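Equipment plan and spend to date, progress report for August
Project: Dritham pick-and-return arm
To: Gurkness small grants desk

Short version. Two arms wanted, one bought. Spend is on plan except grippers. We need a yes or no on the second arm before the next order window, details further down.

What we bought since last report
Arm no. 1, from Leckie, delivered and bolted to its cart. Wrist camera and cable set, same supplier. One set of soft finger pads, which arrived in the wrong size and went back. Replacement set came in eight working days, no charge. Safety tape, baskets, stock for the test shelf: all petty cash, receipts in the folder.

What we did not buy
The spare controller. Leckie wants payment up front and a ten week lead, and we would rather put that money on fingers first. Will come back to it. 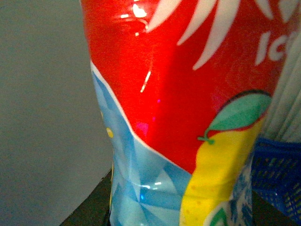

Grippers are the line that's off. The budget had one set of fingers lasting the whole project and that was wrong, we priced it off boxes and tins. Most of what a shop needs picked up or put back is soft or awkward. A drink bottle like the mango one, dented and creased down the label, gives a different width every place you grab it, and the shiny red wrap throws glare back at the wrist camera. So we need fingers with more give and a camera setting or a filter that copes with shine. Filter is cheap. Fingers are not. Revised figures:

Compliant finger set, Waler, 700 dollars each
Quantity needed: 2 (one fitted, one spare)
Filter and mount: from petty cash
Old line for fingers to be closed and the remainder moved across

Leckie also quoted for fingers, cheaper per set but they only fit with an adapter plate and the plate adds weight at the wrist. Asked both for a loan set. Waler said yes, Leckie hasn't answered. Unless you object we go with Waler.

Test area
Layout is settled enough to budget against. Arm works from the cart at low height, baskets go on the floor where a shopper would leave them. We had planned to buy a raised stand for the baskets and have dropped it, people don't put baskets on stands. Saves a bit. It does mean the arm has to reach lower than the spec sheet likes, and the cart may need a shorter column. Waiting on a quote for that, will send it seperately.
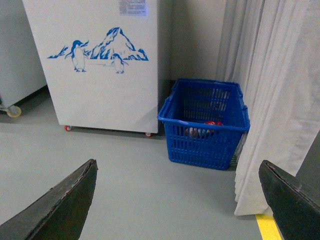 Time on the arm is the other squeeze. One arm, and every change to the fingers or camera means it's down while we refit. We get 40 hours of running a month at the moment, before refits come out of that. A second arm would let one run while the other is on the bench. That was the original case for it and it still holds, more so now that fingers will be swapped more often than we thought.

Second arm, options
Buy new from Leckie. Same model, same parts, no retraining. The quote stands until the end of next month.
Buy refurbished. Cheaper, but the one on offer has an older wrist joint and the Waler fingers would need a different bolt pattern. Not keen.
Lease. Leckie will lease with 2000 dollars deposit, returnable, and the monthly fee comes out of running costs instead of equipment. Would need your OK to move money between the two headings.

Our preference is the lease, if the rules allow it. If not, buy new and push the spare controller to next year.

Risks
Import paperwork on the Waler parts, last lot sat at the depot.
Price of the column, unknown.
Battery for the cart is the original and getting tired. Not budgeted. Probaby fine until winter.

What we need from you
Yes or no on moving the finger line.
Whether a lease deposit counts as equipment spend.
Whether we can carry the controller money over.

Updated spreadsheet is in the shared folder, tab two. Ignore tab one, that's the old version.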